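Bedatville Neighborhood Supper Club
Minutes of the September meeting

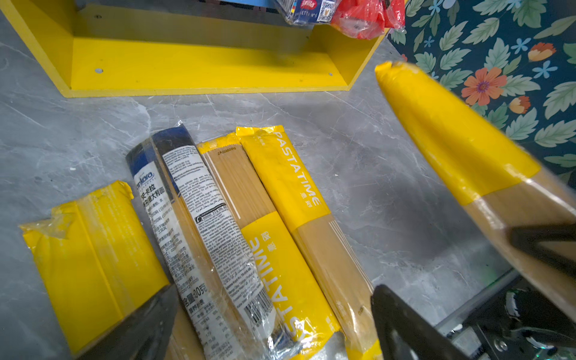

Spaghetti and other dried pasta, with the yellow shelf unit.

We got going at 7:15, a little late because the side door was locked and I had the wrong key (sorry, everyone who stood out in the drizzle). I took notes again, so if I got your idea wrong, tell me before the next meeting and I'll fix it.

Last month's minutes were passed with one change. I wrote that the chili supper ended at nine. It ended at ten, and those of us on dishes would like that on the record!

Money. We have $500 in the account after paying for the hall. The chili supper brought in more than we hoped, mostly from second helpings and the pie table. We owe Thakur $50 for the folding table we rented and then kept an extra weekend. Agreed to pay that this week.

Fall supper. This took up most of the evening. It's going to be spaghetti, after a long back-and-forth over whether spaghetti is too messy for the little kids. Somebody wanted penne, somebody wanted lasagna, and then we all remembered what the oven did to the lasagna last time. So - spaghetti, with a red sauce and a mushroom one. Garlic bread from Jokis if they'll give us the same price as in spring. I'm calling them. We're planning on 100 plates, and tickets will be $5 with kids under six free. It's on a Saturday, doors at 5:30, and please don't tell people five or they will come at four.

We talked about takeout boxes and didn't settle it. I'm for them, but the cost adds up and they take over the whole counter. Bring prices next time if you have any.

The hall. The Linda Room is ours for the supper, but we have to be out by 9:30 and the floor has to be mopped, not just swept. The left back burner still won't light. I wrote to the office about it in June and again last week. If it isn't fixed we'll bring the big electric pot and start the water early.

Recipe booklet. Still short on desserts. We have four zucchini breads and I'm not typing up a fifth, however good it is. Handwritten is fine as long as I can read the oven temperature.

Other stuff. The blue cooler is missing its lid - check your garages. Two aprons came home with me by mistake and are washed and back in the drawer. The idea of a soup swap in winter got a lot of nods, and we'll talk about it once the supper is over.

Next meeting is same room, 7:00, and I'll have the right key. We wrapped up at 8:40 and finished off the lemon bars.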